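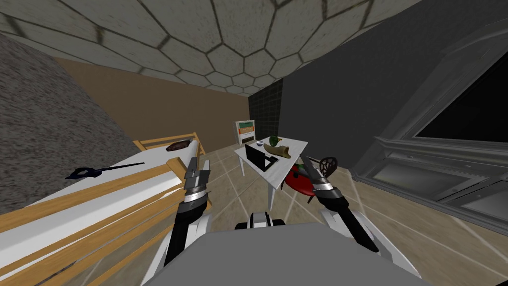
Bedroom scene from the simulator. Scissors on the mattress, pepper and laptop on the table.

I've been rewriting our house rules for simulated home scenes. The old set had grown to 21 rules over a couple of years and most people on the team could recite maybe half of them. A few contradicted each other. One referred to a tool we stopped using before I joined. I spent most of February on it, between other things, and I'm posting the parts that other people who build scenes for two-armed robots might find useful.

Some background for anyone who doesn't read this blog regularly. I work on the scene side at Drenov. We build rooms, put objects in them, and place the robot. Other people run it. The rule set is called Rafferty, after the street our first office was on, and it covers everything from how furniture is placed to how a task gets worded. It isn't a safety standard in the legal sense. Real machines in real workplaces have proper standards for that, written by people with more authority than me, and you should read those if you're putting an arm near a person.

Sharp objects

The old rule said "no sharp objects within reach at start." That sounds sensible and it caused a lot of trouble. Scene builders read it as no knives, no scissors, no forks, and some of them took out the pens too. We ended up with very tidy rooms that didn't look like anywhere people live.

The new rule says sharp objects are allowed, and that each one has to be listed in the scene notes with the surface it rests on. If it isn't part of the task, the run is marked down when the robot touches it. Scissors on a bed are fine. I would like to see more of them, because a soft flat surface with a sharp thing lying on it is a case we had hardly covered.

The wording matters here. "Touches" includes the arm and the wrist. People tend to think only of the fingers. Both elbows can sweep across a surface while the grippers are doing something perfectly reasonable a foot away.

Starting pose

Both grippers have to be visible from the robot's own view at the start of every run. We had this as a recommendation before. Now it's a requirement. I don't mind if one is over by the bed and the other is out by the table, as long as I can see both sets of fingers before anything moves.

I also want the fingers clear of all furniture at the first step. From the robot's view alone it's hard to judge whether a fingertip is just in front of a chair back or already inside it. So don't judge by eye. Run the contact check and paste the result into the notes. We had a batch last year where the arm began with its fingers inside a table leg, and the simulator pushed it out so hard the first time step that everything on the table went over. Somebody had looked at the picture and signed it off. It was me.

Clearance

The old number was 40 centimeters of free floor on every side of the base. I kept the number and changed where it applies. It now covers the front and the side the robot is expected to turn toward. Bedrooms are small. If you insist on free floor all the way round, you either get rooms the size of a gymnasium or you get builders shoving the bed into the wall so the check passes. I've seen both.

If the bed fills one whole side of the view, leave it. Write down that it does.

Odd rooms

This one gets argued about more than the rest. Our generator picks wall and floor finishes on its own, so you get rooms with rough gray stone on one wall, plain tan on the next, and green tile in the corner. The ceiling might be big hexagons. A person with taste would be unhappy in there.

A few people wanted a rule that a room has to be plausible. I left it out. I asked for a definition of plausible and got a different one from each of them, and a rule that can't be checked the same way twice shouldn't be in the document. What I did add is that surfaces must not hide the objects. A brown object on a brown surface needs a second look. A green bell pepper on a white table does not.

The same goes for where things are. A pepper next to a laptop is fine. People eat at their desks.

Naming objects

Every object gets a plain name that somebody outside the team would use. If you can't say what the thing is from the robot's view, that goes in the notes, and the object can't be a task target. It can stay in the room. We have plenty of small brown shapes in our library that were clearly something once, before they got compressed three times. They make decent clutter. But I don't want an instruction telling the robot to pick up the horn when half of us would have called it something else.

Task wording has the same rule. One verb, one object, one place. "Put the pepper in the bowl" is allowed. "Tidy the table" is not, or at least not until we agree what tidy means, and see my comment above about plausible.

Review

Each scene now gets 2 reviewers, and neither can be the builder. The second reviewer doesn't see the first one's notes until they've written their own. It slows things down. On the first Thursday we tried it, we got through less than we used to do before lunch, and there was some grumbling, part of it from me. Since then it has picked up a bit.

Reviewers work from the robot's view first and only open the overhead view afterward. I'd suggest this to anyone, even if you ignore everything else here. The overhead view makes every room look easy. You see the whole table, all the floor, the chair neatly beside it. Then you switch back and the torso covers the bottom of the view, the bed covers the left, and the tabletop is tilted.

What's still open

Screens. Our laptops are all open and we have no rule on whether they should be. I think a closed one should turn up now and then.

Windows and other dark panes. The team at Brorier, who share part of our object library, want these excluded because of reflections. I want them in and labeled. We haven't settled it. The ticket is 3013 if you have access.

Chairs with woven or lattice backs. The collision shape we use for them is a solid slab, so the robot can't reach through a gap that it can plainly see. Either the shape gets fixed or those chairs get a warning in the notes. For now it's a warning.

The full text is down to a page and a half. I'll put a copy on Cellside next week once the contact check section has been proofread.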